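Section 4: Setting up a match and recording code violations

This section covers the officiating module of Futow Match Desk. It assumes that the tournament has been created (Section 2) and that the draw has been loaded (Section 3). You need chair or referee rights to follow the steps. Scorers can view violations but cannot enter them.

4.1 Before the first match

1. Sign in on the chair tablet with your official's number. Do not use the shared desk login.
2. Open Tournament > Rules and select the penalty schedule. The default is Warning, Point, Game. If your event uses a different order, the referee has to load it here.
3. Set the currency and the standard fine amounts. The Estirby club events use 200 for ball abuse and 500 for racquet abuse. These are starting values only and can be changed on each report.
4. Check that the time shown in the top bar matches the court clock.
5. Tap Lock Rules.

Note: Once the rules are locked, changes apply only to matches that have not started. A match in progress keeps the schedule it started with.

4.2 Opening a match

1. Tap Courts and choose your court.
2. Confirm both player names. In doubles, confirm all four names and which team is listed first.
3. Enter the result of the toss, the server and the ends.
4. Tap Start Warm-up. The timer counts down and sounds once at the end.
5. Tap Play when the first serve is about to be struck.

If the wrong player is set as server, use Correct Server before the first point is entered. After that the change has to come from the referee's desk.

4.3 Entering a violation

1. Between points, tap the player's name and then Violation.
2. Choose the type from the list. Coaching, racquet abuse, ball abuse, verbal abuse and delay are on the first page. The rest are under More.
3. The tablet shows the penalty that comes next for that player. Read it before you go on.
4. Announce the penalty, then tap Confirm.
5. Add a short note while it is fresh. Write the words used and who they were said to. The note can be finished after the match.

Caution: A point or game penalty changes the score as soon as you tap Confirm. The public scoreboard updates at the same moment.

Time violations are kept on a separate count and do not move a player up the penalty schedule. They are entered with the clock icon next to the server's name.

In doubles, violations are counted against the team. The note should still say which partner was involved.

4.4 Undoing an entry

You have 15 seconds to undo a violation from the tablet. Tap Undo in the yellow bar and give a reason. The score goes back to where it was and the entry stays in the log, marked as withdrawn.

After that time, call the referee. The referee can reverse the entry from the desk, but only while the match is still open.

4.5 Calling the referee to court

1. Tap Referee at the bottom right. The match clock keeps running but point entry is paused.
2. Pick a reason: rules question, player request, medical or other.
3. When the referee arrives, tap Present. The time is logged.
4. When play can resume, tap Continue.

Do not argue the call through the message box. It is saved with the match file, and players can ask to see it.

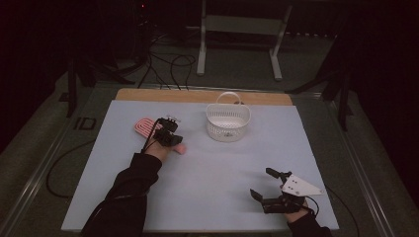 4.6 Closing the match and sending the report

1. After the last point, tap End Match and check the final score set by set.
2. If any violation was entered, the report opens by itself. Complete the notes and check the fine amount.
3. Sign with your finger and tap Send. The referee receives the report within a minute or so if the tablet is online.
4. If there is no connection, the report waits on the tablet. Leave the tablet switched on until the gray arrow turns green - signing out early will hold the report back until you next sign in.

Note: Notes are limited to 40 lines. Attach a second page if you need more.

The referee can raise, lower or drop a fine before it is issued. The player's copy shows only the final amount and the type of violation. Appeals are handled in Section 6.

4.7 Common problems

The Violation button is gray. The rules have not been locked, or a point is still in progress.

The wrong penalty is shown. Check whether an earlier violation was entered against the other player. The referee can move it across.

The scoreboard did not change. Tap Refresh on the court page. If it still shows the old score, tell the desk and continue on the tablet, which holds the official score.

Questions about this section go to Celeste Orellana at the Medina office. For replacement tablets and chargers, contact Abilio Campos before noon on Friday for weekend events.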